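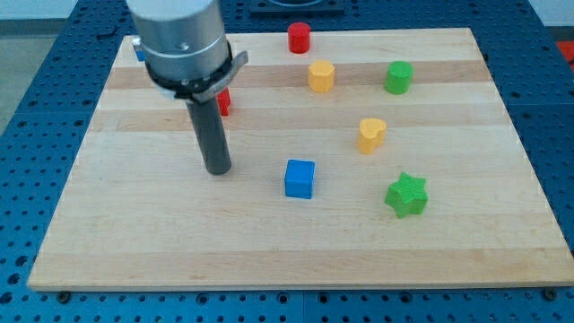 Edge-Grain Board, Part 4: Glue-up, Flattening, Finish

2017-02-22
Filed under: shop notes, wood

The board is finished. Part 3 ended with the strips milled and stacked, so this entry covers the glue-up, flattening and finish, plus a few notes on how I check a flat surface.

Stock

The light strips are maple offcuts, bought as a mixed bundle from the Wadgate yard in December. Color runs from cream to a weak beige within a single stick, and I made no attempt to sort it. The tan strips are cherry from two different planks, which accounts for the difference in shade. The cherry that was going to be a matched set had a check running farther into the end than I thought, and I lost one strip to it.

All strips run the long way. I considered cutting the blank and regluing it as end grain. That needs a second flattening pass across hard end grain, and my planer is not suited to it. The board is meant as a work surface for small parts and for blocks, so knife wear is not a concern.

Milling recap

Each strip was jointed on one face and one edge, ripped slightly over width, then run through the planer on edge in a single gang so the heights matched. I ripped with the Trarico thin-kerf blade. It leaves a cleaner edge than the combination blade it replaced, but it deflects if the feed rate is uneven. Two strips had a visible step near the outfeed end and had to go back over the jointer.

Dry fit first. I clamp the whole stack with light pressure and hold it up to a window. If light comes through any joint, that joint goes back to the jointer. One did.

Glue-up

I used Brorkholm Type 2 wood glue. Open time in my garage at this time of year is longer than the label suggests, so there was no need to rush. Procedure:

Strips laid flat on edge, all glue faces up, in order, numbered in pencil on the ends.
Glue rolled on with a small rubber roller. One face per joint.
Strips tipped down flat, one at a time, starting from the wide cherry edge.
Cauls above and below, faced with packing tape, clamped lightly at both ends.
Bar clamps alternating top and bottom, tightened from the center outward.
Cauls tightened again once the bars were snug.

Squeeze-out was a thin even bead on most joints. I scraped it after 90 minutes, when it was rubbery. Left overnight it chips, and it usually takes some maple with it. Wiping it wet pushes it into the pores and the finish shows every smear.

The clamps stayed on until the next evening.

Flattening

The blank came out with a slight cup. I took the high edges down with a hand plane, working diagonally, until the blank sat without rocking on the saw table. Then it went through the planer, light passes, alternating faces. There was a little snipe at one end. I had left extra length for it and crosscut it off.

After that: 80 grit, 120, 180, with a wipe of water to raise the grain, then 180 again. I stopped there. The oil soaks in less evenly on the cherry if the surface is burnished, and finer grits do nothing I can feel on maple.

The edges were eased with a block plane, two strokes per corner. I left out the roundover I used on the last board. A square edge makes it easy to clamp a fence or stop against the side, and small things pushed toward the edge do not roll down a curve.

Checking the surface

A straightedge across the board in five positions shows a gap at one of them, near the middle, where I can just slide in a sheet of copy paper. That is good enough. For a coarser check I set out painted blocks and see whether any of them rock when pressed at a corner. Cubes are good for this, as their faces are small and they pick up ridges at the glue lines. A cylinder standing on end is less useful but does show tilt. With a low lamp at one side, a step between strips throws a line of shadow and can be found without touching anything. I found one, between maple and the paler cherry, and took it out with a card scraper.

Finish

Mineral oil first, flooded and left overnight, then wiped. Two more coats of oil and beeswax mix from the Avotiņš tin, buffed by hand. The cherry darkened at once with the first coat. It will darken more with light, so the two shades may end up closer together. I am not going to try to hurry that with sunlight, as an uneven exposure leaves a mark wherever something was sitting.

Total time in my log, parts 1 through 4, is 552 minutes, which excludes clamp time. Nearly 104 of those were sanding.

Changes for the next one

Mill one spare strip in each wood. The check in the cherry cost me an evening.
Sort the maple before gluing, at least by eye.
Buy longer cauls. The present ones barely reach across.
Put a new edge on the jointer knives before starting. There is a faint raised line on every strip from a nick, and I spent too long scraping it off the faces.

The remaining maple is enough for a narrower board. I have left it stickered under the bench for now, with the offcut ends waxed.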